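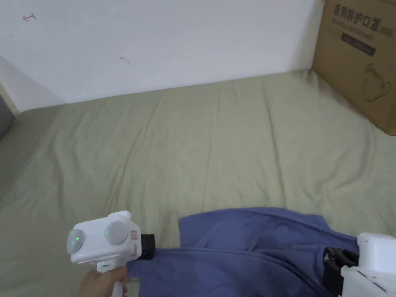 Drap vert sauge et mur blanc, côté chambre.

Le banc de prière Yeon, après un été à genoux (ou presque)

Publié le 7 août 2019, dans Objets et vie spirituelle

Je vous avais promis cet avis depuis un bon moment et plusieurs d'entre vous me l'ont gentiment rappelé dans les commentaires, alors voilà, je m'y mets, avec une tasse de verveine et la fenêtre grande ouverte. On parle du Yeon, le petit banc de prière pliant de chez Litberg, celui que j'ai acheté au printemps après avoir longtemps tourné autour.

Il faut que je vous raconte d'où je pars. J'ai prié assise sur une chaise pendant des années et je m'en portais très bien. Et puis j'ai fait une retraite à Skisamdale, chez des sœurs qui accueillent dans une grande maison au-dessus d'un bourg de près de 2000 habitants, et à l'oratoire il n'y avait que des bancs bas, ceux sous lesquels on glisse les mollets. Le premier soir, j'ai cru que je ne me relèverais pas. Le troisième, je ne voulais plus m'en aller ! Quelque chose dans le fait d'être près du sol, le dos droit sans effort, les mains posées, m'aidait à me taire. Je suis une bavarde, même devant le Seigneur, vous le savez si vous me lisez depuis longtemps.

En rentrant j'ai d'abord acheté un Urkach, le modèle fixe, que beaucoup de groupes de prière utilisent. C'est un brave banc, solide, et je n'en dirai pas de mal. Mais il est haut pour moi (je suis plutôt petite), l'arête de l'assise me rentrait dans les cuisses, et il ne se plie pas, ce qui dans mon appartement veut dire qu'on se prend les pieds dedans entre le couloir et la cuisine. Je l'ai donné à la paroisse, où il rend service à des gens mieux proportionnés que moi.

Le Yeon, donc. Il est en hêtre huilé, avec deux pieds qui se rabattent sous l'assise grâce à des charnières en laiton. Je l'ai mis sur ma balance de cuisine, il pèse 1155 grammes, coussin compris. Ça ne paraît pas grand-chose à lire, mais quand on traverse une gare avec une valise, un missel et un banc, on bénit la personne qui a raboté un peu de bois en trop. L'assise est inclinée vers l'avant, et c'est cette pente qui fait tout le travail : le bassin bascule légèrement, les reins se placent, on respire mieux. Au début j'avais l'impression de glisser. Cette impression a disparu au bout d'une semaine, le temps de comprendre qu'il faut s'asseoir un peu plus en arrière qu'on ne le croit.

Le coussin est bien. Il est rempli de balle d'épeautre et se fixe par deux pressions, la housse s'enlève et se lave. J'aurais aimé une housse de rechange dans la boîte, surtout en plein mois d'août. Elle se vend à part, et je trouve le prix un peu leste pour un rectangle de coton.

Passons aux genoux, puisque c'est la question qu'on me pose le plus souvent. Non, le banc ne vous épargne pas les genoux si vous l'installez à même le carrelage. Il soulage les chevilles et le dos, mais les genoux restent par terre, et il leur faut un tapis épais ou une couverture pliée. Litberg le dit d'ailleurs en petits caractères dans la notice. J'ai fini par prendre une vieille couverture de laine pliée en quatre et c'est parfait. Si vous avez de l'arthrose ou une prothèse, demandez d'abord à votre médecin, et n'ayez aucun scrupule à garder votre chaise. Élie a entendu le murmure d'une brise légère debout à l'entrée de sa caverne, le manteau sur le visage, et la posture ne semble pas avoir fait difficulté. 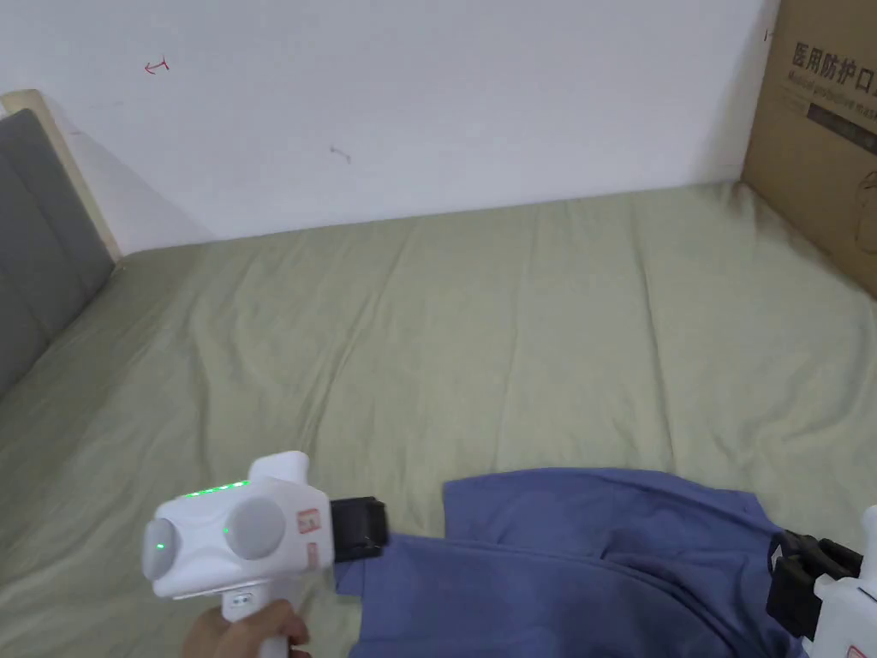
La tête de lit grise dans son cadre beige clair, et un carton contre le mur.

Sur la durée, maintenant. Je m'étais fixé 15 minutes chaque matin, avec le psaume du jour puis du silence. Certains matins ça a été du vrai silence et d'autres matins j'ai surtout pensé à la liste des courses et au rendez-vous chez le dentiste. Je ne vais pas vous raconter que le banc a changé ma prière. Il a changé une chose plus modeste : je m'y mets. Le déplier est devenu un petit signe, comme on allume une bougie, et une fois dessus je n'ai plus envie d'aller vérifier si le linge est fini. Sur ma chaise, je me relevais pour un oui ou pour un non.

J'ai quand même deux reproches sérieux. Le premier concerne les charnières. Celle de gauche a pris du jeu au bout de quelques semaines et s'est mise à grincer, un petit couinement de souris, pile au moment où l'on s'installe. Toute seule chez soi, on sourit. À l'adoration du soir, dans une chapelle où l'on entendrait tomber une épingle, on sourit moins… J'ai resserré la vis et mis une goutte d'huile, et le bruit a cessé, mais il faut y revenir de temps en temps. Le second concerne le sac de transport, trop juste. Une fois le coussin dedans, la fermeture éclair tire de partout et j'ai fini par porter le coussin sous le bras.

Un mot sur le livre qu'ils proposent en lot avec le banc, un recueil de psaumes et de courtes méditations de 296 pages. Je l'ai pris par gourmandise. Les psaumes sont joliment mis en page, en caractères assez gros pour mes yeux du matin, et le livre tient ouvert à plat, ce qui compte beaucoup quand on le pose par terre devant soi. Les méditations m'ont laissée plus partagée : certaines sont belles et sobres (celle sur le psaume 130, je l'ai recopiée dans mon carnet), d'autres délaient un peu. Si vous avez déjà un psautier que vous aimez, prenez le banc seul.

À qui je le conseillerais ? À celles et ceux qui prient déjà un peu au sol et qui ont mal au dos, à ceux qui partent en retraite et veulent leur banc à eux, aux petits appartements. Je le conseillerais moins aux très grands, qui seront plus à l'aise sur l'Urkach, et pas du tout comme cadeau surprise ! C'est un objet qu'il faut essayer. Beaucoup de monastères en ont dans leur oratoire, de toutes les hauteurs, et on vous laissera volontiers vous asseoir dessus le temps d'un office.

Pour ma part je garde le mien, couinement compris. Je lui mets quatre étoiles sur cinq, la cinquième attendra des charnières plus sérieuses et un sac un peu plus généreux.

Si vous avez un Yeon chez vous, dites-moi en commentaire comment vieillissent vos charnières, et surtout si quelqu'un a trouvé un patron pour coudre la housse soi-même, je suis preneuse. Je réponds à tout le monde, parfois avec un peu de retard.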